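Search articles Search Topics Issues Sign in

Teaching by Hand, One Spoon at a Time

At the Clistham workshop of Zulline, the working day starts at 7 a.m. with cutlery. An operator sits down at the remote controls, moves two arms through a short task, saves the recording and resets the counter. Then the same task is done again.

The method is old. A person performs the motion through the machine, the joint positions and camera views are logged together, and a model is later trained to reproduce the behavior. What has changed is the volume. Zulline's utensil set held 2,337 recordings in June, and Montserrat Villalobos, who manages it, wants 3,000 before training resumes.

Spoons are harder than they look. They are thin, they lie flat and they reflect the lights. When several overlap, the arm has to take hold of one while the others stay put.
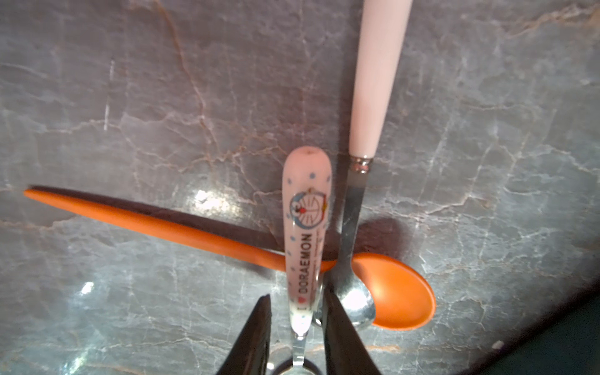 The Doraemon spoon in the grip, seen from the wrist. Orange and pink-handled spoons share the counter.

Villalobos rejected 284 recordings last quarter. Most were discarded for hesitation: the operator stopped above the handle, corrected twice, then closed the fingers. "The model copies the pause," she says. "It has no way of knowing the pause was a person thinking."

Operators therefore train before they record. Dorin Ilie gives each new hire 4 sessions of practice that are never saved. He teaches them to work from the wrist view during the final approach and to return to the wide view for everything else, including keeping track of the second arm.
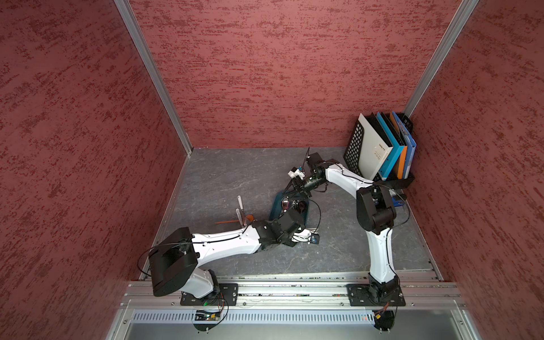 Clutter is left in on purpose. Early sets were gathered on bare surfaces, and the resulting models failed as soon as a binder or a tray came into view. Ilie now changes the layout between batches and notes each change in a log.

Opinion is divided on how far this scales. Aitana Zabala, an engineer at the company's Collville office, would prefer fewer recordings with more corrections, where the operator takes over only when the model goes wrong. Villalobos plans to test that approach on the same utensils once the current set is closed.

Get our newsletter. Enter your email address. You can unsubscribe at any time.

Contact | Copyright Holanda Magazine | Back to top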